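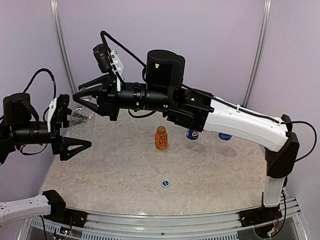 Ticket 58: Nolloten bricht nach dem Aufwärmen mit E31 ab
Status: gelöst (hoffentlich!)
Gerät: Nolloten, Diodenlaser zur Haarentfernung, Behandlungsraum 3
Eröffnet: 2025-09-21

Hallo zusammen, ich schreibe das jetzt mal alles der Reihe nach auf, auch die Umwege, damit der Nächste mit diesem Fehler nicht auch sein halbes Wochenende daneben sitzt.

Also: Das Gerät fährt ganz normal hoch, Selbsttest läuft durch, Handstück wird erkannt. Dann kommt das Vorkühlen, der Balken kriecht bis fast ans Ende und zack, Piepton, E31, Abgabe gesperrt. Im Handbuch steht unter E31 nur "Kühlkreislauf prüfen, ggf. Service verständigen". Danke auch. Aus- und wieder einschalten hilft genau einmal, beim zweiten Versuch kommt der Fehler schon früher.

Behandelt wurde damit natürlich niemand mehr. Ich habe den Schlüssel abgezogen, ein Schild drangehängt und die Termine auf Raum 1 umgelegt (Entschuldigung an alle, die deswegen eine Mail bekommen haben, in der die Uhrzeit doppelt stand, das war ich).

Versuch 1, Wasserstand. Das Naheliegende zuerst. Das Schauglas stand ein Stück unter der Markierung, also destilliertes Wasser nachgefüllt, Deckel drauf, gewartet. Neustart. E31. Ich hatte mich schon so gefreut.

Versuch 2, Raumtemperatur. Yao-tsung meinte am Telefon, die Kiste sei in der alten Praxis im Sommer auch ständig ausgestiegen, und ich solle mal die Klimaanlage aufdrehen und das Gerät von der Wand wegrücken. Gemacht. Hinten am Lüftungsgitter saß dann auch ordentlich Staub, den habe ich abgesaugt. Der Lüfter klingt seitdem deutlich netter, der Fehler blieb. Bitte trotzdem alle merken: Das Gerät steht ab jetzt nicht mehr direkt an der Wand, auch wenn es dann mit der Liege eng wird.

Versuch 3, Handstück. Wir haben ja noch das zweite mit dem kleinen Aufsatz für Oberlippe und Kinn. Umgesteckt, hochgefahren, und da wurde es interessant: E31 kam wieder, aber erst ein ganzes Stück später. Beim Umstecken habe ich außerdem einen Tropfen am Stecker gesehen. Dichtring kontrolliert, sah gut aus, trocken gewischt, sauber eingerastet. Tropft nicht mehr, war aber auch nicht die Ursache.

An der Stelle habe ich aufgegeben und beim Service von Tonetti angerufen. Erst Warteschleife, dann Conall Hayes, und der war wirklich ein Glücksgriff! Er hat sofort gefragt, wann zuletzt der Partikelfilter gewechselt wurde. Äh. Im Gerätebuch steht März, und zwar im März geplant, mit Bleistift, ohne Unterschrift. Der Wechsel hat also vermutlich nie stattgefunden.

Im Servicemenü (da kommt man nur mit seinem Code rein, den schreibe ich hier nicht hin) haben wir zusammen den Durchfluss abgelesen. Die Anzeige stand anfangs noch über dem Grenzwert von 150 und sackte beim Vorkühlen immer weiter ab, und sobald sie drunter war, kam prompt E31. Das passt auch zum zweiten Handstück. Conall vermutet, dass das dünnere Innenleben beim großen stärker bremst, ganz sicher war er sich da aber nicht.

Filter hatten wir keinen im Schrank, bestellt und per Express bekommen. Eingebaut hat ihn Willy Geerts vom Außendienst, selbst dürfen wir an den Kreislauf nicht ran. Der alte Filter war grünlich und schmierig, ich erspare euch Einzelheiten. Willy hat den Kreislauf gespült, neu befüllt und entlüftet, danach die Energieabgabe an der Messplatte kontrolliert und das Protokoll unterschrieben. Liegt im Gerätebuch, gleich vorne.

Stand jetzt: drei komplette Durchläufe ohne Fehler, der Durchfluss bleibt stabil, die Saphirspitze wird so kalt, wie sie soll. Raum 3 ist wieder freigegeben. Die ersten Termine sind kurze Achselbehandlungen, die großen Flächen (Beine, Rücken) habe ich absichtlich nach hinten geschoben.

Was noch offen ist:
- Ersatzfilter auf Lager legen, ist bestellt, aber noch nicht da
- Filterwechsel im Kalender eintragen, diesmal mit Erinnerung und nicht mit Bleistift
- Wafula fragen, ob im Gerät in Raum 1 derselbe Filter steckt und wie alt der ist
- Wasserstand mit auf die Morgenliste

Falls E31 wiederkommt: bitte nicht fünfmal neu starten, sondern Schlüssel ziehen, Uhrzeit und Handstück notieren und mir Bescheid geben. Das Ticket lasse ich noch eine Woche offen.

Kommentare

Wafula Masanja: Habe nachgesehen, in Raum 1 sitzt der gleiche Filter. Laut Aufkleber gewechselt, allerdings kann ich das Datum nicht lesen. Bestell bitte gleich zwei.

Tsung-han Chuang: Oh je, der Bleistifteintrag ist meiner. Ich hatte damals den Termin angefragt und dann nie eine Rückmeldung bekommen. Sorry! Soll ich die Erinnerungen im Kalender anlegen?

Yao-tsung Kwan: Immerhin ist das Gitter jetzt sauber :) Wir hatten in der alten Praxis übrigens auch mal Leitungswasser im Tank, das gab ähnlichen Schmodder. Nur als Gedanke.

Wafula Masanja: @Tsung-han ja bitte, für beide Räume. Kanister mit destilliertem Wasser steht jetzt beschriftet unter der Spüle.

Kontakt: Interne Technik, Anmeldung Erdgeschoss | © Alle Rechte vorbehalten | Nach oben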